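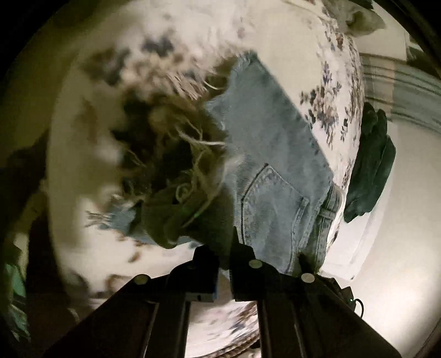

Ridwan Ong asked at the end of the last session why we spend so long on the fingers when the motor is the part that costs money, and whether a stronger motor would let us leave the fingers plain. The short reply was no. The longer reply is the rest of this handout.

Filed under: Handouts > Home robotics > Week 2

Building a hand-held gripper at home: fingers, fasteners and cloth

1. What you are making

A two-finger parallel gripper that you hold and point yourself. There is no arm. You learn what the jaws can and can't pick up before anything is mounted on a robot. Build it on a kitchen table or at the Osman Street workshop, which is open on Thursday evenings.

2. Finger shape

Cloth is harder than boxes. A box has two faces to push on. A pair of shorts on a bed has a top surface, some folds and whatever lies under it. Broad, flat fingers with squared tips slide along the bedding and push up a fold, which the jaws then close on. Narrow tips dig in and stop.

Denim is a good first garment. It is stiff enough to hold a fold, and it has raised places to aim at: the waistband, a belt loop, the edge of a back pocket. Start with the waistband. A frayed hem is a poor target. The threads lie over whatever is next to them, and you will often lift two garments when you wanted one.

3. Printing

Print the fingers in black or another dark matt colour. Shiny plastic gives glare in the recordings. Print flat side down and leave the brackets on the plate until they are cool. Clearance in the slide is the usual fault. If the jaws stick, sand the rail. Do not grease it, as grease ends up on the clothes.

4. Fasteners and cable

Fit the screws from the outside so that they can be tightened without taking the finger off. Check them every 26 grasps. Leave a small loop of slack in the cable. Chunhua Dai's first build had it pulled straight, and the plug worked out of its socket whenever the jaws opened fully.

5. Exercise

Lay one garment on a made bed, partly over another of a different colour. Use a patterned cover if you have one. Make 12 attempts from different sides. Write down for each:

- where you aimed
- what came up
- whether you had to press into the mattress

Pressing into the mattress counts as a failed attempt, even if the garment comes up. A fixed arm would have stalled.

Bring your sheet to the next session. We will add the results to the class log, which stood at 793 attempts in December.

Search this site
Enter keywords Go

Comments (3)

Syafiqah Kwok
Does the sanding advice apply to the Nitness rail as well? Mine is metal and it still sticks on one side.

Afiq Oei
Syafiqah, no, don't sand metal. Loosen both end screws, run the jaws back and forth, then tighten again. Mine was just out of line.

Suryani Sitompul
Did the exercise with a towel first and then jeans. The towel was easier from every side. Could section 5 say which garment to use, so the sheets can be compared?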